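Can they change our shift schedule before we ratify?

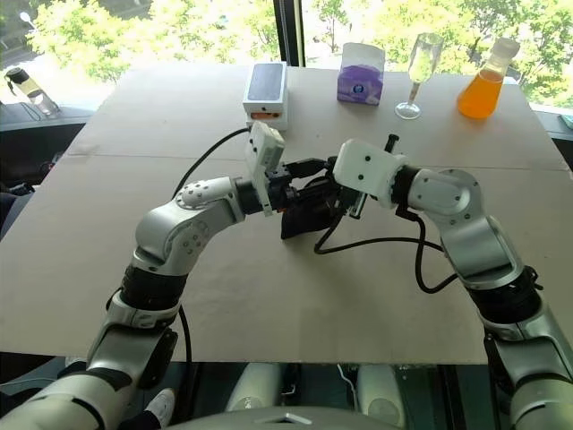
Cardboard on the bench top.

Posted by Mwanaisha Massawe, 2018-02-23

I work at a packing plant owned by Sternmont. Our old contract ran out and the bargaining team has a tentative deal, but we haven't voted on it. Yesterday a notice went up saying the new rotating shifts "agreed in bargaining" start next pay period. The rotation is in the tentative deal. It is not in the old contract. My supervisor says the deal is signed so it counts. My steward says to wait and see, which I don't find very useful. There are 412 of us in the unit and plenty would vote no over the shifts alone. Can the company do this? And if we refuse to work the new hours, are we covered?

Greer Farquharson

Who signed it, and what did they sign? That's what I would ask before believing your supervisor or your steward. A tentative agreement usually says somewhere, often on the last page, that it is subject to ratification by the members. If yours says that, then in most places the old terms on hours stay put while you're still in bargaining, and the company can't pick out the one part it likes and start early.

But read the whole thing. I was at Stakow when we had the same fight, and there was a side letter nobody on the floor had seen. It let management "pilot" a new schedule for 90 days, and our own team had initialed it. So I would not take "it's illegal" from strangers on a website, me included. Also check the old contract for a management rights clause. If it already let them set shifts with 30 days' notice, they may not need the new deal at all.

Ask for three things in writing: the full tentative agreement, any side letters, and the notice with a date on it. Send the request to the local president and keep a copy. If there's no side letter, the local can file a charge with the labor board. Look up the deadline yourself – don't let anyone tell you there's plenty of time.

On refusing the hours, please don't do it on your own. The usual advice is work now, grieve later, and a no-strike clause can get complicated once a contract has run out. Talk to the union's lawyer first.

Lewis Laing

They always try this. Vote no and they'll drop it. We did that at Oyelaran and got a better deal.

Catriona Moffat

Lewis, did you get a better deal because of the no vote, or just later? We voted one down at Bresulholm and spent 120 days getting back to nearly the same pay offer. I'm not saying vote yes. I'm saying the vote and the notice are separate problems, and a no vote doesn't take the notice off the wall.

Mwanaisha, I mostly agree with Greer, but I'd go to the bargaining team before the president. They know what was said across the table, and somebody should have notes. Ask them straight out whether anyone told the company it could start early. If you get a vague answer, ask again at the ratification meeting with everybody listening.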